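水曜の夜は映画が安い。正確に言うと、うちの近所のミニシアター「ルーロウ座」(看板はRulowとだけ書いてあって、最初の一年はずっと美容院だと思っていた)が、会員なら水曜の最終回を割り引いてくれる。年会費は2,000円。元を取ろうと通った結果、売店のコーヒーとパンフレットで何倍も払っているのだが、そこは計算しない主義である。

今週観たのは、Neltbyという聞いたことのない制作会社の新作。灯台守の兄弟が二時間近くほとんど口をきかない。ようやく弟が口を開いたと思ったら「塩がない」だった。隣の席の人が小さく吹き出し、私もつられた。たぶん笑う場面ではない。

音楽はよかった。というか、音楽がない時間がよかった。最近の映画は悲しい場面になるとピアノが親切に教えてくれるので、放っておかれるとかえって落ち着く。風の音だけで五分もたせる度胸は買いたい。そのあいだに一度だけ意識が飛んだことも、正直に書いておく。

字幕はもう少しなんとかならなかったか。兄の台詞がやけに丁寧で、漁師町の四十男が「さようでございます」と言う。どこの執事だ。

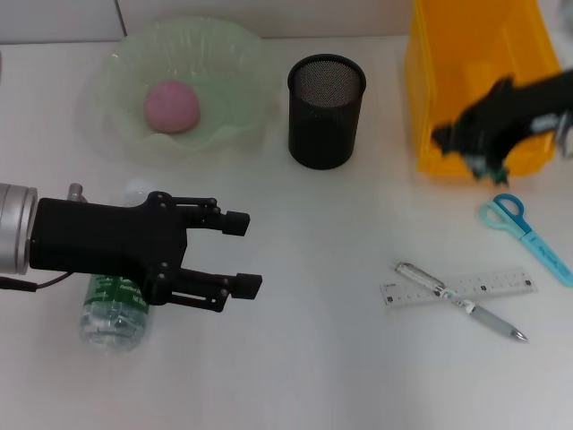 終映後はいつものように駅前の喫茶モリカワへ。こちらも看板はMorikawaで、この町の店はどうも漢字を嫌う。カレーを頼み、パンフレットを開いたら、監督インタビューが2ページ、残りは灯台の写真だった。しかも同じ灯台を、朝と夕方で2回ずつ。これで千円札が消えたのかと思いつつ、帰りの電車で最後まで眺めてしまった。

来週は同じ会社の旧作がかかるらしい。こちらは羊飼いの話で、上映時間は三時間超。羊のほうが台詞が多いという評判である。もう予約した。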